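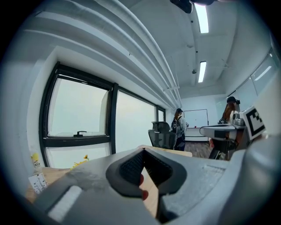
The long table by the windows, with yellow flowers.

November
By Siu-ming Su

A long table next to a window is the most useful thing a room can own, and within a week of getting one you will be unable to see it. Ours is pale wood and shows everything, including every virtue of the person who last wiped it and every vice of the person who didn't. I have looked after it long enough to have opinions, and here they are.

Start with the daylight. A pale top looks clean at noon and shameful at four o'clock, when the light comes in low and picks out each smear like a detective. Wipe it late in the day, then, with a damp cloth that has been wrung out harder than you think necessary. Go along the grain. Going in circles feels more thorough and leaves circles.

For rings left by cups, I have been told to use mayonnaise, toothpaste, cigarette ash and a hair dryer. I have tried the mayonnaise. It gave me a ring that smelled of lunch. On an oiled top, a very light rub with fine sandpaper and a little fresh oil does the job, provided you do a patch wider than the mark and feather it out. On a varnished top, leave the sandpaper in the drawer and try a dry cloth and patience first. If you don't know which you have, put a drop of water on the underside. Oiled wood drinks it in the end. Varnish just sits there looking at you.

Flowers

Cut flowers by a window are a fine idea that lasts until somebody wants to open the window. Find out which way the thing swings before you decide where the vase lives. Ours found out the other way round, and so did my keyboard.

Yellow ones earn their keep in a room with black window frames and a white ceiling, particularly on days when the weather outside is the color of dishwater. Change the water every second day and cut a sliver off the stems while you're at it. Put a saucer or a cork mat under the vase even if you are sure the bottom is dry. You are not sure. And keep the pollen kinds off the table altogether, or snip the anthers out, as pollen on pale wood is a yellow you will be enjoying for years. If it does fall, lift it with sticky tape and don't go near it with a wet cloth.

Small bottles and little cards

Every shared table grows a bottle. Glue, cleaner, hand stuff, something left by a man named Chak-lun Lu who moved to another floor. The rule I use is that a bottle may stay if it has a label I can read and somebody has used it this month. Anything else goes in the box under the sink, where it can be missed. I have never had a bottle missed.

Cards are harder. A card with instructions on it begins life as a helpful object and ends as wallpaper. Keep the text short and print it large. Lean it against something heavy, or fold a foot into the bottom so it stands by itself, and throw it out when the instructions change. Lai-ching Chung once kept a card going through 2 changes of Wi-Fi password by crossing things out, and by the end it looked like a ransom note.

Frames and handles

Black window frames were invented by someone with no dust. Wipe them dry first, with an old sock over your hand, and only then damp. Do it wet from the start and you have made a thin gray paint. The crossbar is the worst of it, being a shelf in all but name, and the handle comes second. A cotton bud gets round the base of the handle. Yes, I do this. An old toothbrush is quicker but flicks.

Clean the glass on a hazy day if you can choose. Sun dries the cleaner before your cloth gets there and leaves you with stripes – and then you stand there breathing on your own window like a dog in a car.

Overhead

Look up once a season. Anything long, white and fastened to a ceiling collects fluff on its top side, and it lets go over the table when the heating starts. A duster on a pole will do, one with a head you can bend. Put an old sheet over the table first. I say this as someone who has vacuumed a bowl of satsumas.

Anything with a lens or a vent up there gets left alone, or gets a soft dry brush with the power off. Kai-wen Mak used polish on ours. It smelled of lemons for the rest of the winter, every time it warmed up.

The sheet, by the way, should be shaken outdoors, and downwind of your own front door.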